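Kirutance Yellow Sticky Card 326 for Glasshouse and Tunnel Crops

Monitoring card for whitefly, winged aphids, thrips and fungus gnats
Order code: KIR-326
Sold in: pack of 9 cards, with ties
Supplied by: Vonent Crop Supplies

Product overview

The Kirutance 326 is a yellow card with dry glue on both faces, made for growers of tomato, capsicum, cucumber, eggplant and leafy greens under cover. It catches adult flying insects and gives you an early signal before the colour of the leaves tells you something is wrong. The card is a tool for monitoring. It will lower the number of adults a little, but it does not replace a spray program or the release of beneficial insects.

The glue stays tacky in the heat of a closed tunnel and does not drip on the fruit. Each face is printed with a fine grid, so that you can check the same squares every week and compare the result with the week before.

How to place the cards

Hang the card upright, with the lower edge a hand's width above the top of the crop. Move it up as the plants grow. In cucumbers on a high wire this can mean moving it two times in a week, so we recommend the long tie (sold separately, code KIR-803). For fungus gnats in seedling trays, lay the card flat on a small stake, close to the potting mix.

Put extra cards near doors, side vents and any place where you had trouble last season. Many growers hang all cards in the middle row because it is easy to walk there, but whitefly usually comes in from the sides.

Check the cards in the morning and write the result in your crop diary. A hand lens is enough to tell thrips from small gnats once you have done it for some weeks. Change the card when the surface is dusty or full, and in any case after 4 weeks. 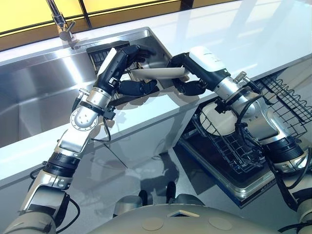 Dong-hyun Ryu wrote to us that in his capsicum tunnel at Pyo the cards showed thrips along the western wall well before he found any damage on the flowers, and that he now orders a second pack only for the vents. He would like the hole for the tie to be a bit stronger - in windy weather two of his cards tore off and stuck to the plants.

We have passed this on to the manufacturer. Until there is a new version, please thread the tie through both holes and not only the upper one.

Use together with beneficial insects

Yellow cards can also catch small parasitic wasps such as Encarsia. If you release them, take down most of the cards on the day of release and leave only the ones you need for checking. Predatory mites do not fly and are not affected.

For growers who want to follow thrips more closely, the blue card from Cosell fits the same ties. It is less attractive to whitefly, so please keep the yellow cards as well.

Storage and disposal

Keep unopened packs flat, in a cool and dark place. Glue on the hands comes off with cooking oil and then soap. Used cards go in the general rubbish, not in the compost.

Delivery

Orders placed before 2 pm leave our warehouse the same day. In July we close for stocktake, so please order a little earlier for your winter crop. Cartons for larger glasshouses are available on request.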